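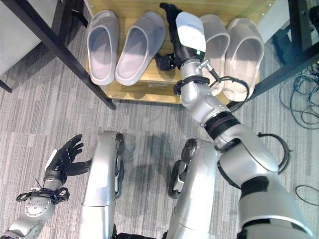
*Right hand over the low shelf, between the two pairs of slides. Rule 2 applies from this point on.*

# Slippers, shelves and good habits

Welcome to the Trekusside gallery page! We put this together for the people who have been asking how our house rules look when they're being used for something as ordinary as a shoe rack. The rules themselves run to nine short paragraphs and hang on the inside of the lab door, and I'm fond of them (I wrote a good half), but they do read a bit dry without a humanoid in the room. So what follows is the tidying task, Purnum, with the parts of the practice sheet that belong to it, and a fair amount of chat from me along the way.

If you run a similar setup, please borrow whatever you like. Our friends at Onyeka took the sheet home last February and came back with better wording for two of the rules, and we've kept theirs.

**Rule 1: Say what's in reach before you start.** Whoever is operating reads the work area out loud, from the floor up. It feels silly the first few times and then you find you're doing it in your own kitchen. Shelf, slippers, furniture legs, cables, people. A second person listens and answers, and if the answer is anything other than a plain yes, we begin again.

**Rule 2: Slow near the shelf.** Once a hand comes within a forearm's length of furniture, we go down to the lower speed setting and stay there until it's well clear. New operators always want to speed up for the way out, which I understand completely, but leaving a shelf takes the same care as reaching into one.
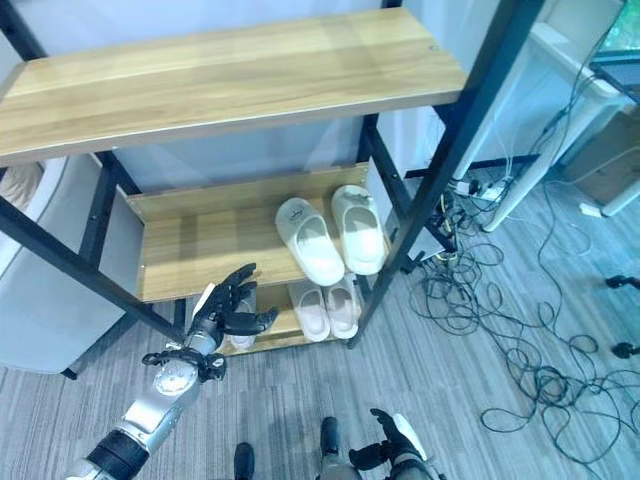
The speed rule goes along with one we borrowed from ordinary workshop life, and it gets the most questions from visitors.

**Rule 3: Both hands count.** It's very easy to watch only the hand that's doing the job. Our sheet asks the observer to keep an eye on the other one, and on the feet as well, and to call "hold" if any of them drifts toward something it shouldn't. The operator stops first and asks why afterward. We have never had a complaint about a hold that turned out to be unnecessary, and I'd like to keep it that way, so please, call it!

**Rule 4: Cables get their own look.** Floor cables are checked separately from everything else, once before the session and once at the break. The operator doesn't step the robot in any direction until the observer has looked at the floor on that side. Vestari, who helped us with the first draft, wanted this one printed in red, and red it is.
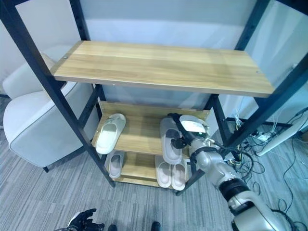

Grip is where the sheet gets longer, and I'll try not to copy all of it out for you. A slipper is a forgiving thing to hold, soft and light, which makes it a lovely object for learning and a slightly dangerous one for habits. So we ask people to treat every slide as if it were a teacup. Close gently, wait a moment, lift a little, wait again, and only then carry it anywhere. If it slips, let it. We don't chase a falling object with a powered arm, and no person reaches in to catch it either (this is the hardest one for parents of small children, myself included).

**Rule 6: Write it down the same day.** Every attempt gets a line in the log, the clumsy ones too. Purnum stands at 1273 lines as I type this, and 111 of them are marked "hold called." I'm rather proud of that second number and I read through those lines more often than any of the others.

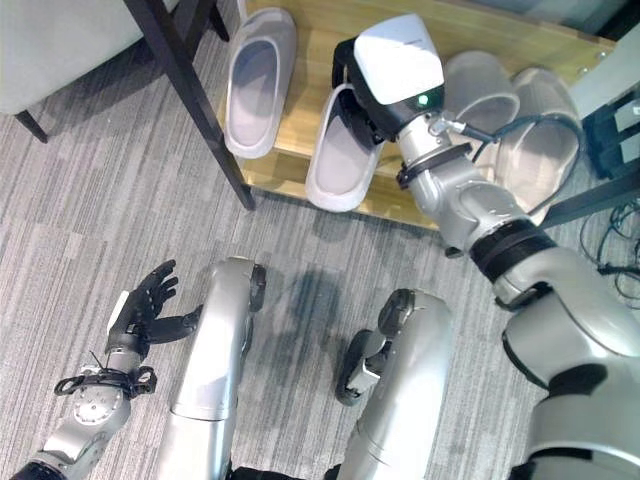
*Gripper just above a white slipper, with the other hand open and well away from the rack.*

The remaining rules cover charging, visitors and closing up for the evening, and they don't have much to do with footwear, so I'll leave them for another page. The full sheet can be had from the front desk at Trekusside, printed on one side so you can scribble on the back. Do send us your scribbles, we read every one.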